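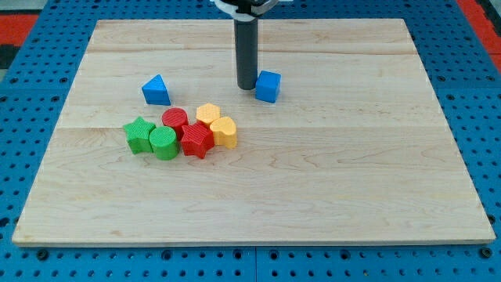

Skolero Block Pushing Challenge

The Skolero Block Pushing Challenge is a student robotics competition run by the technical secondary school at Grutmont. Teams write software that lets a robot arm move small coloured blocks across a wooden board by pushing them with a single rigid finger. Lifting a block, or trapping it against anything fixed, is not allowed. The challenge forms part of the second-year automation course and is also open to members of the school's after-hours robotics club.

Background

The event was set up by Gerardo Parisi, a teacher of control engineering, as a replacement for an older line-following contest. Parisi wanted a task in which the machine had to touch things and deal with the results. Line followers, he wrote in the first course handbook, had become a matter of copying last year's settings. The name comes from the Skolero workshop, the ground-floor teaching room where the arm is kept.

Early rounds used typed lists of coordinates, and students worked out each push on paper. Žofie Hájek, then a student and later an assistant on the course, wrote the program that allowed teams to steer the arm by hand and store the movements. Her program, called Imier, is still used for practice.

Equipment

All teams share one arm. The tool is a long dark grey cylinder with a rounded end, carried point down just above the board. The playing surface is a rectangle of pale wood laid on blue pegboard.

The standard set consists of eight blocks in four colours, two of each: a green star and a green cylinder, a red star and a red cylinder, a yellow hexagon and a yellow heart, and a blue cube and a blue triangle. Shape matters as much as colour in the harder tasks. The cylinders tend to roll around the finger when struck off centre, while the points of the stars catch on their neighbours. Many teams regard the heart as the most awkward piece — a push between the lobes is steady, but one on either side turns it.

Format

A round is made up of 5 tasks, which are drawn on the morning of the event and given to every team in the same order. Each is a short written instruction. Typical examples are:

Bring all the blocks except the blue ones together in one group.
Move the blue cube next to the red star.
Put the two yellow blocks in the corner nearest the operator.
Separate the stars without moving the cylinders.

Grouping tasks usually come first. In the version that leaves out the blue blocks, the other six must end up close together with the cube and the triangle standing clear of them. The finger has to pass between blocks without disturbing those already in place, and a careless return stroke can undo most of the work.

Teams have 60 seconds for each task. The arm may be steered by hand in the junior class. In the senior class it must run from the team's own software, and touching the controls ends the attempt.

Scoring

The highest possible score is 1000 points, shared equally among the tasks. Points are taken off for blocks left outside the required area and for any block pushed over the edge of the board, which is not put back until the next task. A block that was not named in the instruction may be moved, but it must not finish in contact with one that was. Ties are settled by the shorter total time.

Teaching use

Students keep a log of practice attempts from September onwards and hand it in with their code. The log counts towards the course mark and the competition result does not — a rule brought in after complaints that teams drawn late in the running order had more time to watch the others.

The final of the current school year was held on Fri 6 March. The senior class was won by a team entered under the name Matoušek, whose program chose the longest clear path to each block and approached it from the far side. The junior class was decided on time.

See also

Imier (software)
Robotics education
Grutmont technical secondary school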